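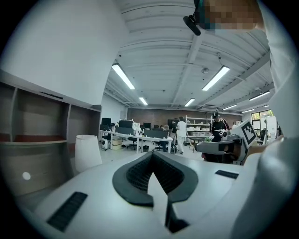

One reader of the last page wrote in to ask whether a shorter recording session with cleaner grips is worth more than a long one, and whether we had any numbers. Nestport had the same question in March. We have some numbers now, and the working tips that came out of getting them.

Hand-held gripper demos: workshop tips from the Pokano tidying trials

What was tested. Two sets of demonstrations of one household task, putting small items away in open shelving. Set A had 299 demonstrations, kept exactly as recorded. Set B had 200, drawn from the same sessions after removing any with a dropped item, a second grasp or a pause longer than 2 seconds. The same policy was trained on each set and run 108 times on the same arm.

Result. Set B finished the task more often, by a small margin. The larger difference was in failed grasps: the Set A policy tended to close early, open again and retry, much as the operators had. Set A did better in one case, items lying against a side panel. Many of the deleted second grasps came from there.

Before recording

Wipe the finger pads with a damp lint-free cloth and let them dry. Dust on rubber changes the grip within one session.

Check marker cards for curl and glare. A card that has lifted at one corner gives a pose that drifts with viewing angle. Replace it – do not tape over the face.

Leave the room lights as they will be for the test runs. Close blinds if the sun moves across the work area.

Push sleeves back from the lens side.

While recording

Start with the gripper open and still. Hold for a slow count of one, then move.

Approach at the speed the arm can manage. Operators on the Manalo shelf task were nearly twice as fast as the arm, and those demonstrations had to be resampled.

If an item drops, finish the motion, stop, and log it. Do not restart inside the same recording.

After recording

Sort the drops and retries into their own folder. Keep them. We now add back the side-panel retries only, and the Movico bin task is being trained that way.

Store grippers with the fingers open. Pads left pressed together overnight take a set.

Not tested yet: soft items, wet items, and anything with a lid.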